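Wasia (bin-picking cell)

Wasia is a small bin-picking robot cell built in a shared workshop by a group of amateur and semi-professional builders. It consists of a secondhand industrial robot arm, a pneumatic gripper, and a work area made of metal bins fixed to wooden boards. The cell was designed to remove mixed metal parts from a bin one at a time and to place them in a second location in a known position. It is sometimes called the Wodico cell, after the workshop in which it stands, although the workshop has housed other automation projects under that name.

Background

Wodico began as a members' woodworking shop and later took over an adjoining unit for metalwork and electronics. At the time the project was proposed it had 39 paying members, most of whom used the machines on evenings and weekends. The shop accepted small batch jobs from local customers to help pay its rent. One of these, a repeat order of painted bars and brackets for the shelving maker Gajdoš, required members to sort and present parts by hand before drilling. The work was considered tedious, and the order was often late.

The proposal for a robot cell was made by Mercedes Ticona, a maintenance electrician, and Bjartur Eskildsen, who had built several small milling machines at home. Their written plan described the cell as a teaching project first and a production tool second. It was accepted in February, on the condition that the shop's existing floor not be drilled and that the cell could be taken apart in a single working day. Both conditions had a lasting effect on the design.

Acquisition of the arm

The arm was bought from the equipment dealer Condico, which had removed it from a closed packaging line. The purchase price, without controller repairs, was 2,775 dollars. The money came from a loan out of the shop's equipment fund and from direct payments by nine members, who received priority booking of the cell in return.

The controller did not start when delivered. Štěpánka Charvát traced the fault to a failed power supply and a damaged connector, both of which were replaced. The six axes of the arm were then mastered again using a borrowed gauge. Records kept by the group show that the first powered movement took place on a Sunday, with the arm limited to reduced speed. The reduced speed limit remained in force until the guarding was complete.

Construction

The base of the work area follows the condition set in the original plan. No part of it is bolted to the building. The boards rest on aluminum profile, and the bins are held to the boards so that they can be exchanged when a different job is set up. An early version used toggle latches, but these loosened under repeated contact and were abandoned.

The bins were taken from a discarded parts washer. Lucrezia Mancuso, who was responsible for the mechanical layout, chose them for their sloping walls, which cause parts to slide toward the floor of the bin and away from the corners. Vertical-walled plastic crates had been tried before this and gave poor results, as long parts tended to stand upright against the sides where the gripper could not reach them.

Cables and air hoses are carried on the outside of the arm. The group considered an enclosed hose package but judged it too expensive. The external routing has been revised several times, and the current arrangement leaves a loop of slack near the wrist to allow the last axis to turn without pulling on the connections. The loop limits how far the wrist may rotate in one direction, and the control program includes a software stop for this reason.

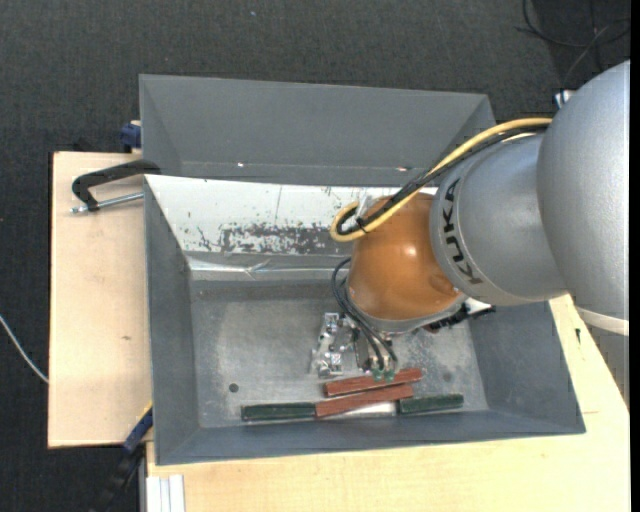
Test picking was carried out with a small number of parts in the bin, a practice that the group adopted after early trials with full bins ended in repeated jams. The order in which parts are taken was worked out by Natália Sýkora, who wrote most of the picking program. Bars lying at a slight angle to one another, such as the reddish-brown and dark green ones on the bin floor, are handled as separate targets, and the program selects the one with the most clearance on both long sides. Color plays no part in the choice. Brackets are treated as a different class of part, as their cut-outs offer several possible grip points, and not all of them allow the bracket to be lifted level. The clamps at the side of the bins are entered in the program as fixed obstacles, with a margin added to each. When a clamp is moved, the margin must be measured again before the cell may be run in automatic mode.

Gripper

The gripper is compact and closes with air pressure. Its fingers were made in the shop and have been replaced on four occasions. The first set was cut from mild steel and marked the paint on finished bars. Later sets used softer pads, which wore quickly on the edges of the brackets. The group settled on bare metal fingers with rounded edges for unpainted parts and padded fingers for painted ones, and the two sets are exchanged by hand.

Gripping force is set with a regulator and is not measured. A switch reports whether the fingers have closed fully, which the program reads as a missed part. A miss leads to a second attempt at the same position, turned by a quarter. After a third miss the part is left in place and the arm moves to another target.

Vision and control

Part positions are found by a camera and a program running on an ordinary desktop computer, which sends coordinates to the robot controller over a network link. Sýkora's first version relied on the outline of each part against the bin floor. Scratches and stains on the metal were often read as edges, and shiny surfaces gave false positions when the overhead lights were on. Painting the inside of a bin reduced the problem for a time — the paint chipped under repeated contact, and the practice was not extended to every surface.

The later version compares each camera view with a reference view of the empty bin. The reference must be renewed when the lighting changes or when new wear appears. Operators are instructed to renew it at the start of every session.

Safety

The cell is treated as industrial equipment under the shop's own rules, regardless of the speed at which it is run. Automatic operation requires a closed gate, and a person working inside the enclosure must carry the gate key. Two trained members must be present whenever the arm is under power. Training is given by Ticona and Charvát and includes recovery from a jam, release of the brakes, and the correct use of the enabling switch.

One incident is recorded in the shop's log. During a manual move, the gripper struck the rim of a bin and bent a finger. The cause was an incorrect tool length entered after a finger change. A check of the tool length against a fixed point was added to the setup sheet.

Use and reception

Wasia has been used for the Gajdoš order and for short courses open to members and guests. Its cycle time is longer than that of a person doing the same work, a point noted by Eskildsen in his report to the membership. The report recommended keeping the cell for unattended sorting of small batches and against accepting larger orders on the strength of it. A proposal to add a conveyor was discussed and deferred for lack of floor space.

The drawings for the base and the gripper fingers are kept in the workshop office and may be copied on request. The picking program has been shared with two other workshops, one of which adapted it for wooden parts.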